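Virnisthorpe Technical Institute
Introduction to Manipulation, Handout 6: Comparing Grippers and Controllers in Simulation
Course staff: Harriet Kasprzak, Emmett Mbeki

6.1 Purpose of the session

Students will compare two controllers, Jolard and Dovo, using the same simulated arm and the same gripper. The gripper comparison follows in the second half of the session, once each group has a complete set of controller results. Groups should read sections 6.2 to 6.4 before logging in.

The comparison is a limited one. It concerns how each controller brings the gripper to a position over a low object, and how repeatable that position is. Grasp force and lifting are treated in Handout 7 and should not be discussed in the report.

6.2 Terms used

Approach pose: the position and orientation of the gripper immediately before the final descent.

Clearance: the vertical distance between the lowest point of the gripper and the tabletop, or the object if the gripper is directly over it.

Offset: the horizontal distance between the centre of the gripper and the centre of the object. It is recorded in the table's own axes, never in those of the camera.

Trial: one complete run from the home position to the approach pose, whether or not the pose is reached. An abandoned run counts as a trial and is entered as such.

6.3 The simulated workspace

The arm stands on a grey pedestal in a kitchen-like room with a wooden work surface. The target is a low black object. Its position is set by the trial file and must not be edited by hand. Students may change the viewpoint freely between trials, but a single viewpoint should be kept for any pair of views that is to be compared in the report.

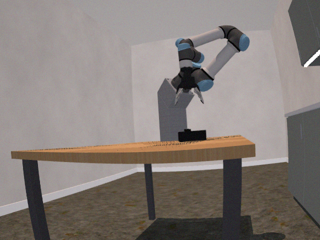
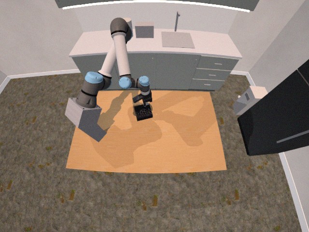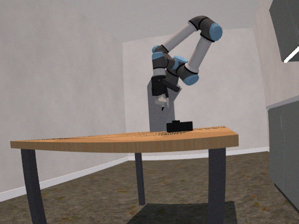 6.4 Reading the camera views

The low viewpoint, close to the level of the tabletop, is suited to judging clearance. With the top seen nearly edge-on, a gap beneath the gripper is easy to find. It is a poor viewpoint for offset – a gripper may seem to be in line with the object while standing well in front of it or behind it.

The raised viewpoint shows the surface of the wood and is the better choice for offset. Shadows on the surface can mislead, and a shadow should not be taken as the position of the gripper. Very dark objects show little surface detail from the low viewpoint, and students should not estimate their height from the view alone.

All figures entered in the results table must come from the log. The camera views support the written discussion and are not a source of measurements.

6.5 Procedure

1. Load the course workspace and confirm that the arm is in its home position.
2. Select the Jolard controller and leave every gain at its default value.
3. Run 40 trials from the supplied trial file. Do not stop the batch in order to change the viewpoint.
4. Save the log under your group name, followed by the name of the controller.
5. Return the arm to its home position, select Dovo and repeat steps 3 and 4 with the same trial file.
6. Exchange the gripper model for the Cai model and repeat the full sequence. The tool length must be updated before the first trial. Groups that omit this will find a constant error in clearance throughout the batch.

6.6 Report

The report should contain one results table for each controller and gripper pairing, a short account of the differences in clearance and offset, and no more than two camera views for each pairing. Each view should be labelled with the controller, the gripper and the trial number. Where a trial was abandoned, the reason given in the log should be quoted in full.

Students are reminded that a smaller mean offset does not by itself show that one controller is better. The spread of the results must be considered as well – see the worked table on page 69 of the course reader, prepared by Frida Bundgaard.

6.7 Submission

Reports are to be submitted through the course page by 5 p.m. on Sunday. Requests for an extension should be addressed to Marcus Delacroix before that time. Queries about the trial file or the log format should be sent to Mortimer Marchetti, with the log attached.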